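Packing Up a Table: Project Report

Course project, spring term, handed in 03/07/2020

My project started with a box. When I moved into my current place in February I packed everything the night before, with no plan at all, and it took me forever to find my phone charger at the other end. So when we got to pick our own topic for the home organization unit, I went with this question: does it matter what order you pack small stuff in? I mean the odds and ends that live on a table and never get a real home.

I set up with a checked tablecloth, a cardboard box and a bunch of everyday things. I picked stuff in different shapes on purpose, because a pile of books wouldn't tell me much. Then I tried 4 packing orders and did each one more than once, for 13 rounds in all. I kept notes in a free list app called Tulero, which was fine once I stopped fighting with it.
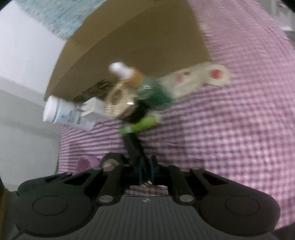

My first order was "grab whatever is closest," and I'll admit it's how I've packed my whole life. It feels fast! You don't think, you just reach. With the big brown box standing right behind everything, I figured the short reach would make this one a winner. It did okay on time, but the inside of the box was a mess. Long skinny things ended up crosswise with gaps under them, and then I had to take them out and start the top layer over again. I didn't count that redo time in my first two rounds, so I threw those numbers out — lesson learned.

The second order was biggest first. This is what the Maglaya moving guide tells you to do (my roommate had a copy lying around) and it makes sense for furniture. For table clutter it only sort of works. Once the bottles were in, the little things dropped down between them and I had to fish them back out at the end.

Third was by shape. Round things together, flat things together, tubes together. I liked this one a lot and it looked so neat, but sorting takes time, and some items don't fit a group. Is a roll of tape round or flat? I changed my mind on that halfway through, so those rounds aren't totally fair to each other.

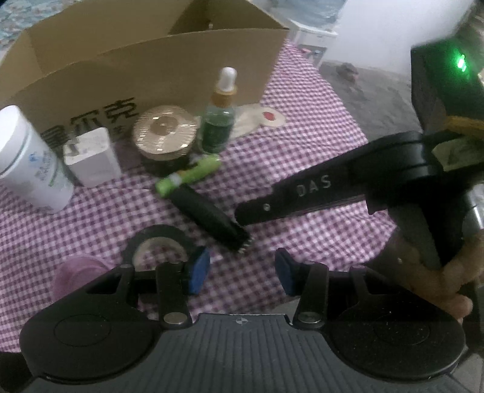

Fourth was by where the item is going to live next. Kitchen stuff, desk stuff, bathroom stuff. This was the slowest to pack and the easiest to unpack, and when I added both halves together it came out ahead. The Tindetti blog I used as a source says most people only time the packing, and I was about to do the same thing until my instructor wrote "what about the other end?" on my draft. Good note.

A few problems I should mention. I got faster as I went, so the later orders had an edge just from practice. I should have mixed up the rounds. I also used the same items every time, and by the end I could have packed them with my eyes closed.

If I did this again I'd ask 2 other people to try it and I'd use a smaller box. Mine was left over from a Nukeo shelf order and it was bigger than it needed to be — a tight box would have shown the gaps problem much sooner. I'd also like to try one round with a lid that has to close flat.

My full time sheet is stapled to the back, with the tossed rounds crossed out but still readable.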